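Gap between hand-held gripper demos and robot success rate on cloth tasks

Posted by Risska, 6/12/26

We are trying to reproduce a result from a method writeup our lab has been working from since January. The idea is to train a policy only on demonstrations made with hand-held grippers, two of them, with no robot in the loop, and then run it on a two-arm robot. The writeup reports that adding a head camera view to the two gripper views helps a lot on cloth.

Our task is small: printed cloth, small box, white plastic tray, all on a covered table. The box goes in the tray and the cloth gets moved aside. With gripper views only, the policy finishes 3 runs out of 17. With the head view added it still finishes 3 out of 17. So for us the extra view does nothing. We have 66 demos, all from the same two operators.

One gripper view and one head view: 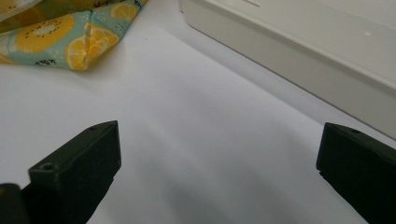
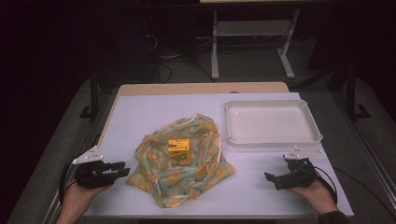 Most failures happen at the first approach. The left arm goes toward the cloth, slows down, and closes too early. The right arm does better but sometimes drifts past the tray. Training loss looks normal in both setups. Is 66 demos too few, or is something off in how we add the head view?

Gromance

I would check time sync before anything else. If the head stream lags the gripper streams by even a few frames, the policy learns to ignore it, and you get the same number with and without it. That matches what you have.

A quick test: open and close both grippers sharply at the start of a demo, then find the frame where the jaws meet in each stream. Do this on several demos from different days -- the lag can change from one session to the next. We had a constant offset on one machine and a growing one on another, and only the first was easy to fix.

Also, 17 runs is not many. Equal scores at that count don't show that the two policies are the same. Start both from the same set of cloth positions and compare run by run.

Closing early sounds like a separate problem. Check that the jaw width you record on the hand-held tool means the same opening on the robot.

Jostidus

More demos. 66 is low for cloth.

Egan

Agree on the sync test. I would add that a person's head moves during a demo and a fixed camera on a robot doesn't. If you train on the raw head view and then run with a fixed one, the policy has never seen a view that still. Random crops and small shifts on the head images helped us some. Dropping the head view at random during training helped too, but it made the approach slower.

What height is your robot's camera compared to your operators' eyes? If it's much lower, I'd fix that before collecting anything new.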